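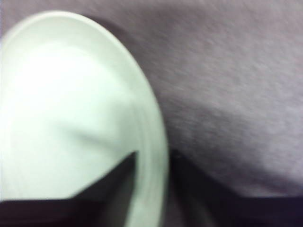

Print this page | E-mail this article

3. Collection of Demonstrations

3.1 Setting and Equipment

The demonstrations used in this study were gathered at the Nurnthorpe site during a single working period that began in May. Two identical stations were built, each with one arm, a two-finger gripper, and a small camera fixed at the wrist. A second camera was placed on a stand at each station, but its recordings were used only for review and were never given to the learning system. The reason for this choice is set out in Section 3.4.

The task family is table clearing and table setting. It was selected for three properties that make it hard to script by hand. Dishes are thin at the edge and must be approached at a low angle. Their surfaces are often glossy, so that their appearance changes with the lamp and the position of the arm. Finally, they are commonly placed on cloth, and cloth moves when it is touched. A program written for a bare, hard table tends to fail as soon as the surface under the dish can fold.

Operators guided the arm with a hand-held controller. The controller software, Clostura, was written in-house and records the arm position, the gripper opening, and the wrist view on a shared clock. No change was made to Clostura after the first week of collection, and all demonstrations reported in this paper were recorded with the same version.

3.2 Operators and Instructions

Four operators took part. Guilan Xia and Haoran Shi had worked with the arm before; Uliana Bilyk and Lanying Qiu had not, and each received two practice sessions that were discarded. Jinlong Peng supervised both stations and did not record demonstrations.

The written instructions were kept short. Operators were asked to complete the task at a pace they found comfortable, to avoid pausing above the dish, and to keep going after a poor grasp unless the dish was at risk of falling. They were not told how to approach the rim. Early trials with stricter instructions had produced demonstrations that were very much alike, and a policy trained on them did poorly whenever the dish was placed near the edge of the reachable area.

Each session lasted 40 minutes, after which the operator rested or changed stations. Between demonstrations the operator reset the table by hand according to a card drawn from a shuffled deck. The card gave the type of dish, its position on a coarse grid, and whether the cloth was to be smoothed or left as it lay. In practice the third instruction proved the most difficult to follow in a consistent way. Operators differed in what they considered smooth, and we made no attempt to correct this.

3.3 Composition of the Set

Some 600 demonstrations were recorded. Of these, 243 involve a plate resting on cloth and form the main training set for the experiments in Section 4. The remainder involve bowls, cups, or a bare table and are used for the transfer tests in Section 5.

A demonstration begins when the operator first moves the controller and ends when the gripper has been withdrawn from the dish. We did not trim the approach. Much earlier work removes the opening portion of each recording on the ground that the arm is only traveling through free space. In our recordings, the approach is where the operator decides which part of the rim to use, and that decision can depend on how the cloth lies beside it. Removing the approach would remove the evidence on which the choice was made.

3.4 The Wrist View

Only the wrist view is given to the learning system. The main advantage is practical: the camera travels with the gripper, so that a station can be moved or rebuilt without a new calibration. The main cost is that the view is poor at just the moments that matter. Figure 1 gives a typical case. The plate is so close that only a portion of it is visible, the well is washed out by glare, and every edge is softened by motion. One dark finger overlaps the lower part of the plate. What remains readable is the curve of the rim against the gray-purple fabric, and a soft fold in the fabric just beyond it.

Figure 1. Wrist view from the plate-on-cloth set. The rim is the pale band between the bright well and the cloth.

Views of this kind raise the question of whether blurred samples should be kept. We compared two versions of the main set. In the first, any sample whose sharpness fell below a fixed level was dropped. In the second, all samples were kept. The sharpness filter removed samples unevenly. It left the slow parts of a demonstration almost untouched and took out much of the fast travel close to the dish, so that the policy saw the plate at a distance and then, with little in between, the plate at contact. Policies trained on the filtered set often stopped short of the rim and hesitated there. We therefore kept the blurred samples in all later experiments.

A related matter is exposure. The wrist camera was run with its exposure fixed for most of the collection. An automatic setting was tried at one station, but the brightness of a white dish caused the cloth to darken sharply as the arm came near, and the boundary between dish and cloth shifted in tone from one moment to the next. Fixed exposure gives up detail inside the well of the plate. For this task the loss is acceptable, as the grasp is made at the rim — a different choice might be needed for tasks that depend on what lies in the middle of the dish.

3.5 Review and Labeling

Every demonstration was reviewed by a person who had not recorded it. The reviewer assigned one of three labels: clean, recovered, or failed. A clean demonstration reached its goal on the first grasp. A recovered demonstration included at least one released or slipped grasp and then reached its goal. A failed demonstration did not reach its goal.

Recovered demonstrations were kept and given the same weight as clean ones. Failed demonstrations were set aside, with the exception of 17 in which the operator made a sound approach and the failure occurred after the dish had been lifted. The approach portion of these was retained and the remainder removed. This is the only case in which a recording was cut.

Reviewers worked from the stand camera, with the wrist view shown beside it. When the wrist view alone was used during a short trial, two reviewers frequently disagreed on whether a grasp had slipped. The disagreement was greatest for pale dishes under strong light. We mention this for the benefit of groups who plan to collect with a wrist camera only: such a set can be used for training, but it is difficult to audit.

Labels were stored separately from the recordings in the Praka archive format, so that a label could be revised without touching the data. Revisions were few and were mostly changes from clean to recovered.

3.6 Known Limits

The set has several limits that bear on the results. The cloths used were all plain, and none carried a strong pattern that might be confused with the edge of a dish. The lamps were not moved during collection, although daylight from the windows varied. Experienced operators contributed more demonstrations than new ones, and their habits are likely to be over-represented. In particular, one operator nearly always approached from the right, and the effect of this habit is visible in the policy behavior discussed in Section 4.3.

We also note that the cloth was never measured. Its state at the start of a demonstration is known only through the card and the recordings. A direct measure of the folds near the dish would allow a fairer comparison between operators, and we intend to add one in the next round of collection.

Print this page | E-mail this article

Reader comments (3)

M. Horrocks
Thank you for leaving the approach in. We trimmed ours two years ago and have been trying to get the same behavior back ever since. Did you test any weighting that favors the last part of the approach, or is every sample treated alike?

Jinlong Peng (author)
Every sample is treated alike in the results reported. We ran a small test with heavier weights near contact, but the runs were too few to include.

tableside
In 3.5 you say the 17 failed recordings were cut after the approach. Is the lift itself also gone, or only what follows it? The text can be read either way and it makes a difference if we want to reproduce the set.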